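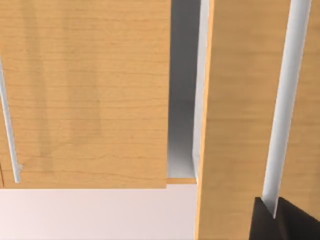

34 shares | 6 comments

Archana Tomar has had 4 coffees by the time I get to Feltdale and she wants me to know that straight up. "So if I talk fast, that's why. Also I've got a vendor call at eleven."

We sit in the lunch room at Skarnero, where they build and refurbish fitted kitchens and wardrobes, mostly for rental blocks. She runs the test and returns section. Seven people. Has done since before the robots, and before that she was on the bench herself, opening and closing cabinet doors for a living.

Literally that. "You'd get a sample unit, you'd open it, close it, open it, close it, and write down when it started to feel wrong. Some days the handle, some days the hinge. I had a wrist brace in my desk drawer. Everyone had a wrist brace in their desk drawer."

Now an arm does the repeats. The thing on the end of it is a plain black two-fingered gripper, nothing fancy to look at, and before it gets near a real door the whole job is run in simulation first. A cabinet, a bar handle, the gripper coming in. Over and over on a screen. Staff call the simulated kitchen Ovia, which was the name of a door range they stopped making, and the name stuck.

How much of the work is on a screen now? Most of the planning, she says. "People picture sparks and big orange machines. It's a fake cupboard. Pale wood, white handle. You sit there and watch it try to grab the handle, and you tell it where it's being silly."

And is it silly often?

"Oh, all the time. Long bar handles are the worst, you'd think they'd be easy. A person grabs wherever, doesn't think about it. The robot has to be told that low down on the bar is okay but not so low it slides off when the door swings. And then you need room for the swing itself. My crew know that stuff in their hands. They'd never had to say it out loud before."

That is the part she keeps coming back to, saying it out loud. When the system came in last April, the integrator (a two-person outfit called Kashyap) asked the section to write down how they opened a door. Most of them wrote one line. Something like "pull handle". Kashyap sent it back with 11 questions.

"Eleven! Which side do you stand. Where's your thumb. Do you pull straight or round. What do you do when it sticks. And one of my blokes, been here longer than the building nearly, he got really cranky about it. He thought they were taking the piss. Then he went quiet and went and opened doors for an hour, and came back with 2 pages. Good pages. We still use them."

I ask about jobs. She's been waiting for that one.

"Nobody was let go. I'll say that and then I'll say the rest, cause the first bit on its own sounds like a brochure." The rest: two people left in the first year and weren't replaced. One retired, one moved to installs because he hated the screen. The section does more units than it did with the extra pair. She doesn't think that's nothing. "Those were two jobs. Somebody's kid could of had one of those."

Pay went up a grade for the people who set up the simulated runs, after a bit of a fight. It took months. She was on the workers' side of the table for that even though she is technically a manager, and she says upstairs has not forgotten it.

What about the wrists?

"Better. Much better. Necks are worse, though, from the monitors. So we swapped one for the other and now I'm arguing for proper desks." She has the quote printed out. It's on the lunch room table under her mug, and has a ring on it.

Training's the other gripe. New starters used to learn the product by handling it, hundreds of doors in the first fortnight, and you'd come out of that able to feel a bad hinge with your eyes shut. Now they can get quite far without touching one. Archana has put a rule in that every new person does their first 2 weeks on the bench, by hand, before they get a login. Management thought it was slow. She told them fine, it's slow.

"You can't tell me if the fake door is behaving right if you've never opened the real one. The wood looks lovely on there, by the way. Lovely grain. But it doesn't weigh anything to you, sitting in a chair. You've got to have had the weight of it."

Does she like it, overall? Long pause, the only one.

"I like that I don't hurt. I like that the young ones ask me things. I don't like how quiet it's got, we used to have the radio up because of all the banging, and you'd sing. Now if you sing people look at you."

She checks the time. It's 10.56. On the way out she stops at a sample wardrobe by the door and opens it, closes it, opens it again, without seeming to notice she's doing it. "Top hinge," she says, and goes off to find a screwdriver before teh call.

Contact us | Copyright, all rights reserved | Back to top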